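The Quiet Return of the Enamel Brooch

12/02/2018

In the valley town of Aranda, the workshops start early. Before the bakery opens its door, you can already hear the small hammers from the street behind the church. For many years these hammers made mostly rings and chains. Now more and more of them are making brooches again.

I came to this subject by accident. In September I visited the Lumgate jewelry fair to write about wedding rings, and I got lost between two halls. On a side corridor there was a long table with enamel brooches, and so many people stood before it that I could not pass. I bought one, a green beetle with a silver edge, and I forgot the wedding rings for the rest of the afternoon.

Enamel is glass. It is ground to a fine powder, washed, laid on the metal with a small brush or a quill, and then fired in a kiln until it melts and becomes smooth. The color you see on the wet powder is not the color you will get. A pink can come out almost brown when the kiln is too hot, and the only way to learn this is to spoil many pieces.

At Kostar, a workshop with 4 people at the bench, each brooch goes into the kiln several times. The first layer is thin and looks poor. After the second layer the surface starts to have depth, and after the third one it is stoned flat under water and fired one last time to bring back the shine. The silver is cut by hand with a saw. They make 210 brooches in a year, and they told me they do not wish to make more.
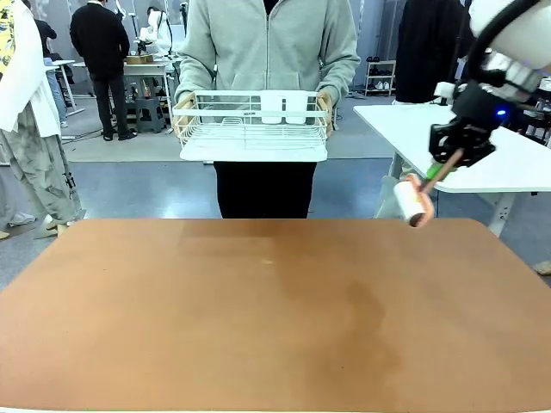
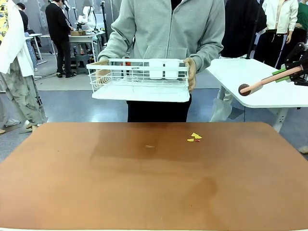
The price was for me a surprise. A simple Kostar brooch, one color on silver, costs 100 dollars. A larger one with fine wires between the colors costs much more, and the waiting list for those is long. Flornetti, the older house on the other side of the river, sells small pins from 50 dollars, made in copper with a plain pin on the back. The copper ones are heavier than you expect from their size, but on a winter coat this does not matter.

Who buys them? I had thought mainly of collectors, and they do come, usually with a magnifier in the pocket. But at Lumgate I saw many young buyers, who put the brooch on a hat, on the strap of a bag, or on the collar of a denim jacket. One woman wore three birds in a line down her sleeve. The makers seem a little amused by this, and also pleased.

If you want to buy an old enamel brooch, look first at the edges. Chips begin there, and a chip is difficult to repair, for the whole piece must go back into the kiln and the old solder may not survive the heat. Turn the brooch over and try the catch a few times. A good catch closes with a small click and does not move sideways. Hold it also against a window and tilt it slowly — fine cracks will show as thin lines in the shine.

For cleaning, use lukewarm water, one drop of mild soap and a soft cloth. Do not use an ultrasonic bath, and keep each brooch in its own little bag, away from rings with hard stones.

My beetle lives now on a gray wool scarf. The Flornetti shop is open in the mornings, and Kostar receives visitors only if you write to them before.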